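# The long life of the family desktop

There is a particular sound an old desktop makes when it wakes up. A click, a fan spinning too fast and then settling, a drive muttering to itself. If you grew up in a house with a computer in the hallway (ours was wedged between the linen cupboard and the phone), that sound will take you straight back to Saturday mornings, fighting your sister for the chair.

I've been thinking about it a lot since I spent a week in Mundik, where the wheat runs right up to the back fences and where people seem to hang on to their computers the way others hang on to utes. The bakery does its orders on a beige tower. The vet has two. At the newsagent, a machine bought in 2000 still prints the raffle tickets, and prints them beautifully.

I went for the raffle tickets and stayed for everything else!

The heart of it all is Stanciu, a shop on the main street that sells lamps, kettles, fishing line and second-hand computer parts. Costel Ciobanu has had the counter there so long that people give directions by him ("left past Costel's"). He'll sell you memory out of a biscuit tin. He'll also talk you out of buying it if he thinks your trouble is dust, and in Mundik, in harvest season, it's very often dust.

"People come in and tell me it's dying," he told me, levering the side off a tower with his thumbs. "I say, when did you last open it? And they look at me like I asked when they last opened the cat."

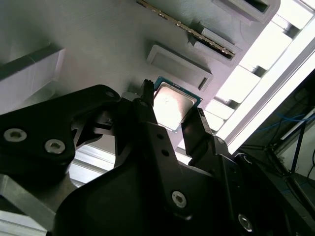 *A desktop processor, with its silver heat spreader.*

What I love about the desktop, and I will bore anyone at a party about this, is that it was built to be opened. You could look inside and follow things. Power comes in over there, the drive hangs off that ribbon, the cards stand up in a row like toast. A kid with a screwdriver and a long weekend could learn the lot. Plenty did, and some of them never moved on to anything else.

Jalen Blackwood learned on his grandmother's. He was eleven and wanted to play Fleltero, a game about running a lighthouse that needed more memory than the family had. He saved up 100 dollars, rode to Stanciu on his bike, and fitted the new stick himself on the kitchen table while his nan read the instructions aloud. The lighthouse game ran. He still has it, in the box, and he let me play for an hour. I wrecked every ship.

These days Jalen teaches high school science, and every October his Year 9s take a computer to bits and put it back together. They draw it first. The drawings go up along the corridor, and they're wonderful - some as neat as street maps, some more like a plate of spaghetti. One girl had labelled the power supply "the bossy one".

Not everyone in town is sentimental. Ysaline Guérin keeps her tower under the desk at the pottery studio because it runs Nallix, the bookkeeping program she has used since she opened. She knows where every button is. Her glaze recipes are in there too, 172 of them, with notes such as "lovely, but wait for a still day". She has been offered newer programs many times and listens politely.

I asked what she would do if the machine stopped for good. She said she'd find another one exactly the same, and then she showed me the shed, where she already had.

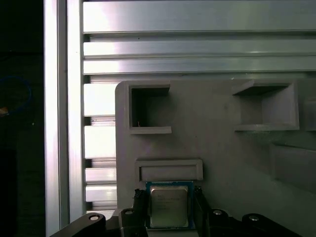
Asanka Seneviratne would like a word about power bills. An old tower left running day and night can be a greedy thing, Asanka says, and affection is no excuse for leaving it on while you're at the beach. Switch it off at the wall. And copy your photos somewhere else tonight, before you've finished reading this.

It's good advice, and I took it. I had 1023 photos on one tired drive, most of them of a dog we no longer have. Copying them took an evening and a box of tissues.

There's a bigger argument in all this about waste, and the people of Mundik make it without giving speeches. A case can outlast several sets of insides. Screens go from the office to the kids' room to the shed. When Teodor Toma cleared out his late father's garage, he put the computers along the nature strip with a note saying what worked and what didn't, and they were gone by lunch. One came back a month later with a card from the family who'd fixed it, asking if he wanted his dad's letters.

He did. He read me one, about rain.

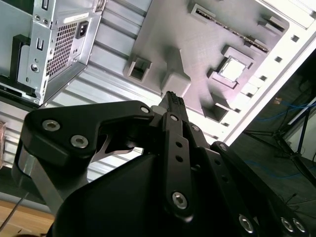
## If you've got one in the cupboard

Bring it out. Before you plug it in, have a look at the power cord, and if it's cracked or chewed, get another. Stand the case somewhere bright, unplugged, take the side off and let the dust out gently with a soft brush. Do this outside if you value your carpet.

Leave the power supply shut. That one is a job for someone trained.

If it starts, go looking for files before you do anything clever. School essays, recipes, half a novel, a folder called "misc" - that's where the treasure is. Copy the lot.

If it doesn't start, ask around. Most towns have a Costel, or had one, and he may be glad of the call. Stanciu is open weekdays and Saturday mornings. Park in the shade and take cash for the biscuit tin.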